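Forkik website rebuild: progress report for the second quarter
Posted in March by the project desk, Watwood

This report covers the second quarter of the work Trevico is paying for, namely a new public website for the Forkik repair network and the booking system behind it. Readers of the first report will remember that it was mostly about choosing a font. We have got further than that.

The old site had 453 pages when we started. Of these, 175 have been rewritten and moved across, 89 have been merged into other pages, and 40 have been thrown away with the full agreement of everyone who could remember what they were for. The rest are waiting. Most of them are spare parts lists, and several disagree with each other about the same part, so somebody at Forkik has to decide which one is telling the truth before we give it a nicer heading.

The booking system went in front of its first real users in the middle of the quarter. They managed to book repairs. They also managed to book repairs on a bank holiday, in the past, and in one case at a branch that closed before the project began. The first two have been fixed. The closed branch came from a list we were given as final, and we have asked for one that is more final.

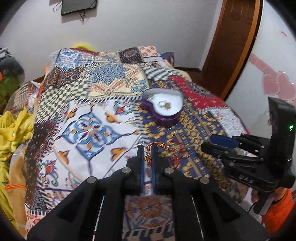
Will the booking system be ready for all branches by the end of the next quarter?

It will be ready for the branches that have sent us their opening hours. The others can be switched on one at a time as their hours arrive, and each takes an afternoon to set up and test. We would sooner open with some branches missing than guess when they are open.

Hosting has moved to Kjærgaard, as agreed. The move was planned for a Tuesday evening and took until the following morning, mainly over the email addresses, which had been set up by three different suppliers over the years, each apparently unaware of the others. All mail now arrives. A certain amount of it arrived twice during the first week, and we apologise to the branch that answered every message both times.

On money, we are inside the budget for design and writing and over it for moving the old customer records. The overspend comes from the records themselves. Phone numbers had been kept in the address field, addresses in the notes field, and notes wherever there was room. We wrote a small program to sort them out and then corrected by hand what the program made worse. We propose to cover the difference from the training budget, as two of the four planned training days have been folded into one. Trevico's approval is needed for this and a form has been sent separately.

Staff training has started. The first session was well attended and ran over, largely because people wanted to discuss the old system, for which there turns out to be a good deal of affection now that it is going. We have written down the things they liked. The printable day sheet was top of the list, so there is now a printable day sheet, which was not in the plan and which we suspect will be the most used part of the whole thing.

For the next quarter we intend to finish the parts lists, open the booking system to the public, test the site with people who use screen readers, and switch off the old server. The last of these depends on finding out what else is running on it. There is a job that starts at 4 a.m. every day and sends a file somewhere — we have asked around, and so far no one has claimed it.

We need two things from Forkik: a single approved parts list, and a decision on the colour of the button, which has been open since the first report.

Comments

Can the day sheet be made to fit on one side of paper? Ours runs to a second page with only the footer on it.

Our branch sent its opening hours in weeks ago. Please check the other inbox.

Blue was fine. I said so at the time.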